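Moving the sewing corner (again)

So I finally did it. After two years of sewing at the kitchen table and packing everything away before dinner, I have a corner of my own in the back bedroom. It's tiny and I love it! My neighbor Jolene Waaka helped me haul the cabinet up the stairs one evening in May, and we only got stuck at the turn once (sorry about the banister, future me).

A few of you asked how I decide what to keep when I move my fabric, and the answer is that I'm terrible at it. I had 38 pieces I'd labeled "good scraps" and when I went through them properly, most were too small to make a coaster. I kept the corduroy anyway. I also kept the yellow stuff with the ducks on it that I bought at the Fisley market before I even owned a machine, and I'm not taking questions on that.

Then there was the quilt top. If you've been reading a while you'll remember the flying geese disaster, where I cut 600 little triangles and then noticed my ruler was slipping. Those have been in a bag under the bed ever since. I got them out, pressed a few, and you know what, they're not so bad. Some of the points are gone, but from across the room you'd never know. Chantal McIntyre from my Sheehan Street class says she never throws out a wonky block, she just trims them all down to match the worst one. I tried it on a handful and I think I might get a lap quilt out of it after all. 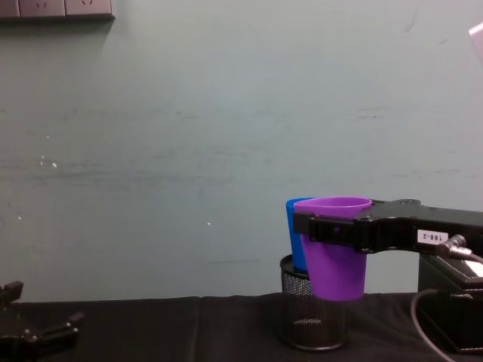
Sockets up on the wall, black cloth on the table, and wall marks I still want to paint over.

Color is the thing I keep going back and forth on. I've been sewing with dark thread on dark fabric all winter and my eyes are done with it. I want something cheerful for summer, maybe a big easy tote with a lining that's too loud for the outside. There's a free pattern going around called the Jodetis bag and the pocket looks really clever, but the instructions skip straight from "attach the strap" to "turn right side out" and I've been burned by that kind of thing before. If you've made it, please tell me what happens in between!

Oh, and I changed my needle. I know, I know. You're supposed to do it way more often than I do. The old one had been making a popping sound for weeks and I'd just turned the radio up. New one went in, popping stopped, and I hemmed both bedroom curtains in 30 minutes flat.

Next up is the Fonimcombe craft swap, where I'm allowed to bring home 5 things and no more. I've told Jolene to hold me to it. She's bringing her bigger car, so I don't like my chances.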